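Vilska Manipulation Group
Minutes, demonstration recording review
April 14, 2021, Limalville lab and remote

Present: Friederike Schmieder (chair), Fasil Woldegiorgis, Benedikt Engelhardt, Gisela Mühlbauer (minutes)
Remote: Finn Frerichs, joined during item 2

Minutes of the February meeting approved with one correction. Item 4 should read "leader arm", not "follower arm".

1. Toaster oven task, state of recording

Stills from the current set were shown.

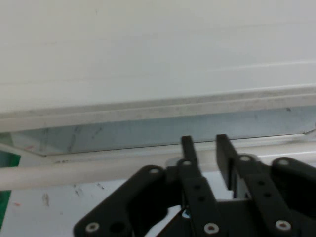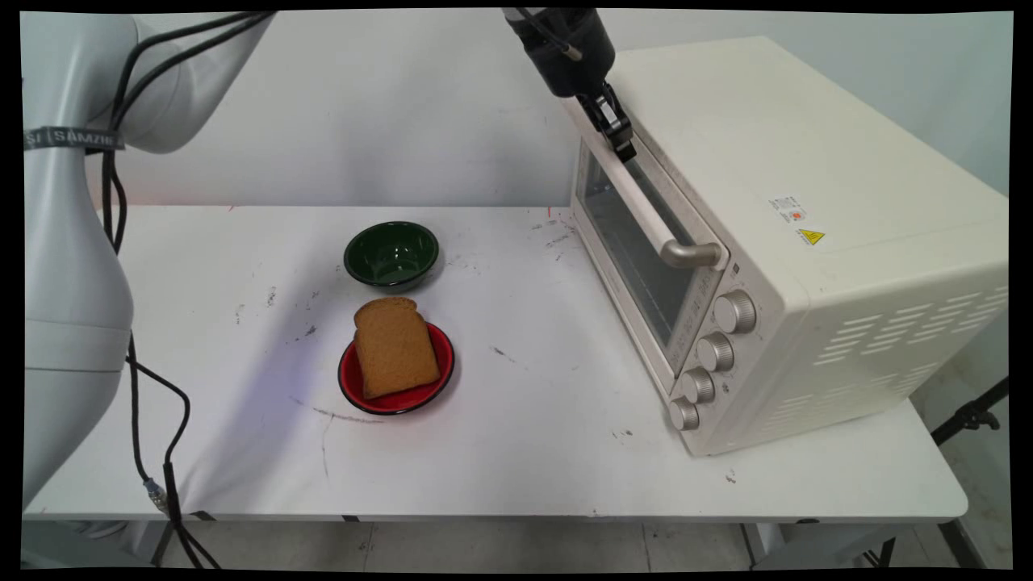
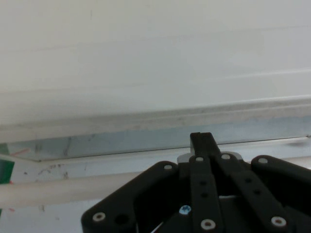

First and third: wrist camera. Second: fixed camera.

Fasil reported 83 teleoperated episodes on disk. The episode definition is unchanged since February: start from the home pose, grasp the door handle, open the door, release, back off, pick up the bread, place, return to home. An episode ends when the operator presses the pedal. Of the 83, Fasil has set 24 aside. Most of these have a handle grasp that slipped and was corrected mid-motion. The others have a pedal press that came before the arm was back at home, so the last segment is missing.

Benedikt asked whether the slipped grasps should be dropped at all. His view is that a policy trained only on clean grasps has no data on how to recover, and that the corrections are the most useful part of those episodes. Fasil agreed in principle but pointed out that in several of them the operator let go, moved well away and waited before trying again, and that the waiting gets learned along with the correction. Friederike suggested trimming the pauses and keeping the rest. Fasil doubts that trimming is safe as long as the gripper command and the joint states are logged on separate clocks (see item 3).

Decision: the set-aside episodes stay on disk in their own folder and get a label for the type of fault. No trimming until item 3 is closed. Fasil to do the labeling.

2. Teleoperation or hand guiding for the door

Finn joined at this point.

Benedikt has compared the two ways of showing the door motion. With the leader arm the operator stands beside the table and watches the monitor. With hand guiding the operator holds the follower arm directly in gravity compensation mode and walks it through the arc.

Hand guiding gives a smoother arc. The operator feels the door hinge and follows it, where the leader arm passes nothing back and the operator tends to pull straight until the position error builds up, then corrects. This shows in the logs as a step in the wrist torque partway through the opening. Finn said the same step is in his own recordings from last year and that he had put it down to the hinge spring.

Against hand guiding:

The operator's hands and forearms are in the fixed view, and at times in the wrist view. Gisela noted that this makes the video close to useless for training unless the motion is replayed and recorded a second time.

Replay works for the door but does not work for the bread, whose starting position has to be restored for each replay. Benedikt tried it and the pick missed often enough that he stopped.

The gripper cannot be closed by hand in that mode. The operator needs a button, and the present one is on the bench where it cannot be reached with both hands on the arm.

Finn proposed a mixed procedure: guide the door arc by hand, replay it, then take over with the leader arm for the bread. Friederike was against switching within one episode. The handover needs the leader and follower joints to match before the clutch closes, and any mismatch gives a jump. Finn said Hagedorn sells an adapter with a soft clutch that ramps over two seconds. Benedikt has the data sheet and will circulate it. Fasil asked that nothing be ordered until the clock question is settled, as the adapter would add one more device to the bus.

Decision: teleoperation stays the method for this set. Benedikt may record eight hand-guided door openings, door only, with replay, to be stored separately and used for comparing torque traces.

3. Time stamps

The recording machine (Furby) stamps the camera images on arrival. Joint states carry the controller's own time. Gripper commands carry the time of the leader arm process. Fasil measured the offsets by tapping a finger of the gripper on the tabletop and looking for the contact in each stream. The joint stream and the fixed camera agree well. The wrist camera lags, and the lag is not constant within a session. It grows after the exposure is changed and drops back after a restart of the driver.

Finn asked whether the exposure had been left on automatic. Fasil confirmed that it had, for the wrist camera only. A broad white surface takes up a large part of the wrist view when the gripper is at the handle, and with a fixed value the image was either too bright there or too dark over the plate.

Friederike would accept a somewhat dark image over the plate in return for a steady lag. Gisela suggested picking the value at the handle, where the precision is needed, and leaving it. Benedikt wanted to know if the dark fingers still stand out from their own shadow at that setting. Not known. To be tried.

Decision: fixed exposure on the wrist camera from the next session. Fasil to move all three streams to the Furby clock and to repeat the tap test at the start and end of each session. The result goes in the session log in plain text, next to the operator name.

4. Wrist view at the handle

Gisela raised the condition of the table. The top carries scuffs and pen marks, and the lip above the oven glass is dusty in the wrist view. She asked whether the marks should be cleaned off before more episodes are recorded.

Discussion was longer than planned. Finn is for cleaning, on the grounds that a network can use a fixed mark as a landmark and then fails when the table is swapped. Fasil is for leaving it until the set is complete, since a change halfway splits the set in two. Benedikt said the oven gets shifted between sessions anyway, so the marks are not at a fixed distance from the handle and are of little use as a landmark.

Friederike asked for a small test: cover the table with a plain sheet, run the current policy, and compare. If it still finds the handle, the marks do not matter. Finn agreed to write the test down properly, including what counts as a failure.

Decision: table and oven are left as they are for now. Finn to send the test plan. Gisela to get a sheet that lies flat and does not shine.

5. Operator instructions

The written instructions are out of date. Changes agreed:

Approach the handle with the gripper open and stop short of contact. Then close. Do not close while moving.

Pull slowly. If the wrist torque warning sounds, stop pulling and follow the arc of the door before going on.

Release fully before backing off. Two episodes were lost when the operator moved back with the fingers half open and took the door along.

Do not wait with the arm in the air to look at the monitor. Look first, then move.

If the bread is dropped, finish the episode and mark it. Do not pick it up by hand while the recorder runs.

Benedikt would like a line on breaks. Operators get noticeably slower toward the end of a block and the placement gets careless. Blocks are currently 24 episodes. He would go down to something shorter. Friederike asked him to show it from the logs first, episode duration against position in the block. Carried over.

Gisela to revise the sheet and hang it at the leader arm. The old one is to be removed.

6. Cabling

The cables along the arm have enough slack for the door motion but the loop at the front of the table is in the way when the operator resets the objects. Benedikt to reroute it along the back, checking the full range of the base joint before tying down. The safety stop has to be tested again afterward and signed for in the cell book.

7. Other

The leader arm grip is loose again. Finn has the drawing and will send it to Fasil, who will print a new one with a longer clamp.

Disk space on Furby will not last for the remaining sessions at full image size. Fasil is to move the February data to the file server. Checksums before deleting, please.

Friederike is away for the next session. Benedikt runs it.

Open actions
Fasil: fault labels, common clock, tap test, moving of data, new grip
Benedikt: hand-guided door openings, Hagedorn data sheet, duration plot, cable route
Finn: test plan for covered table, grip drawing
Gisela: plain sheet, operator instructions

Next meeting: date to be set by mail once the clock change has run for one full session.

Minutes: G. Mühlbauer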